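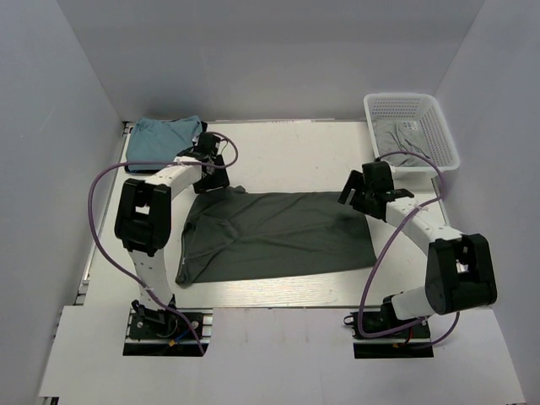 Fold the sleeves first or leave the shirt in the basket, wrote Neville Sugden after my November column, and he added that he had lived by this rule since his army years. I have thought about his sentence many times. I do not fully agree with it, but I understand the man.

In Flernbridge, where I came to live at the age of 28 with two suitcases, people do not talk much about folding. In my mother's house in Sala it was a serious matter. She folded on the kitchen table after supper, and we children were not allowed to put even a spoon there until she finished. A dark cloth went down first, she said, because on a dark cloth you must look for the creases with your hand.

I still do it so. The cloth goes down wide, with the longest straight edge away from me. I press from the middle to the outside, with the flat hand and without hurry. The corners are the difficult part. A hem likes to curl on itself, and if it is folded in this way, it will stay curled until the next washing. So I open the corner, pull it a little, and only then I bring the two edges together.

Jamie Hebden, who runs the laundry shop Lalamura behind the bus station, has another method. She gives the cloth one hard shake in the air and folds it before it can touch anything. I tried it for 9 days. My towels were acceptable and my shirts were a disaster. She laughed and told me that I shake like a person who is afraid of waking the neighbors.
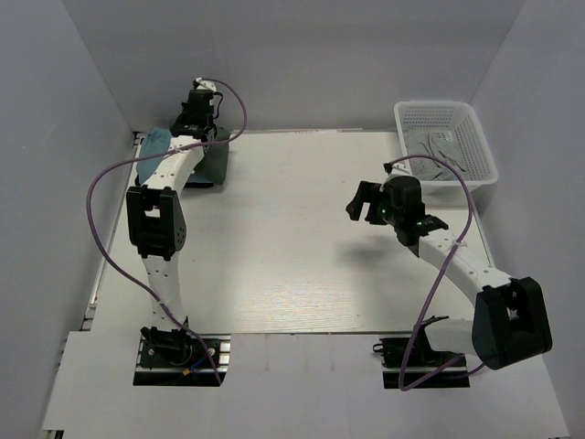 The place of the finished pile is also a question. My mother put hers in the far corner of the table, against the wall, where no elbow could reach it. What was still crumpled waited in the basket in the other corner. I find this arrangement very sensible. The eyes go from one side to the other and you know how much of the evening is left.

A basket should not be too deep, in my opinion. I bought a tall one from Skuredport last year and I regretted it quickly, for the things at the bottom became flat in all the wrong places. Now I use a low one, and I empty it the same evening. If I am tired, I fold only five pieces and leave the rest under a towel.

To Mr. Sugden I have answered by letter. I told him that I do the sleeves last, and that my shirts hang in the closet anyway. He has not yet replied.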